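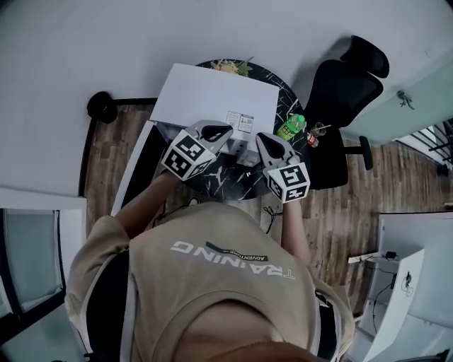 A white cardboard box on the black round table, Tarnis open day

I have wanted to get inside the Tarnis works ever since we moved to Camness, mostly because my bus goes past it and on some mornings there is a smell of warm glue and wet paper that I find very pleasant (my husband says I am alone in this). They make boxes. Shoe boxes, cake boxes, hat boxes for the handful of people who still need them, and the plain white kind that you fold up yourself and then can't find the lid for. Once a year they open the doors and let people walk around, and on 6th April I finally got myself organized and went.

You park in the field across the road, and if it has rained you will want proper shoes. I had not brought proper shoes. There was coffee in the front office, very good coffee, and a plate of those thin ginger cookies that break when you look at them, and we stood around dripping a little until Sarla Mishra came to collect our group. She has been at Tarnis since she left school and she has a voice that carries over machinery, so even those of us at the back with cookies in our hands heard everything.

We started in the board store, which I had expected to be dull and which I could have stayed in all morning. The board comes in on pallets stacked well above my head, gray on the inside and white or brown on the face, and it has to sit for a couple of days before anyone touches it so that it gets used to the air in the building. If you cut it too soon, Sarla told us, the lids won't fit the bottoms by the end of the week. She let us bend a piece both ways. It goes easily in one direction and fights you in the other, and once you have felt that you can't stop trying it on every cereal box in the house.

From there we went through to the cutting room. Every box starts as a die, a flat wooden board with steel blades set into it in the shape of the box laid out flat, and they keep the old ones on racks along the wall with the customers' names penciled on the edge. There are 461 of them. I know because it is written on a card at the end of the rack, along with a request to please put them back where you got them. Some are for shops that closed before I was born. One was for a bakery called Jatoi, which made an older lady in our group very happy, as her wedding cake had come from there and she had kept the box for years to store Christmas ribbons in.

The big press was running and I will admit I jumped. It comes down with a thump you feel in your knees. On a good shift it does 2,000 sheets, and a man in ear protectors lifts each stack away and knocks the scraps out of the corners with a rubber mallet, very fast, without seeming to look. The scraps go down a chute and back to the mill.

Upstairs is the covering room, and this was my favorite part. The fancier boxes are still wrapped by hand at long benches, with paper that has been run over a glue roller so it comes off tacky and curling. Asanka Majumder showed us how to do a corner. You set the box down square in the middle of the paper, bring up the long sides, tuck in the little ears, and then bring up the short sides and press everything down with a flat piece of bone. His took hardly any time at all and had an edge on it like a new book. Then we each had a turn! Mine has a lump in it the size of a pea and leans to the left, and it is on my dresser with my earrings in it as I write.

He also told us about the paper, which comes from a mill at Jirkari, and they stock 211 patterns of it. The sample books are laid out on a side bench and you are allowed to leaf through as long as your hands are clean. I got stuck on a dark green one with tiny cream leaves — it was in last year's book too, he said, and people keep asking for it and then ordering plain blue.

We ended up back downstairs in the shop, where they sell off seconds and ends of runs. I came home with four nested round boxes, a roll of the green leaf paper, and a bag of offcuts for the grandchildren. Nothing cost much. I heard someone at the till say that 390 people had signed up for the day, and I believe it, as the line for the restroom went right out past the coat hooks.

If you are thinking of going next year, put your name down early, and ask for the morning group if you want to see the big press running, as it stops at lunch. They do a half-day class in May as well, where you make a box with a hinged lid from start to finish. I have already sent in my form, and my sister's too, though she doesn't know about hers yet.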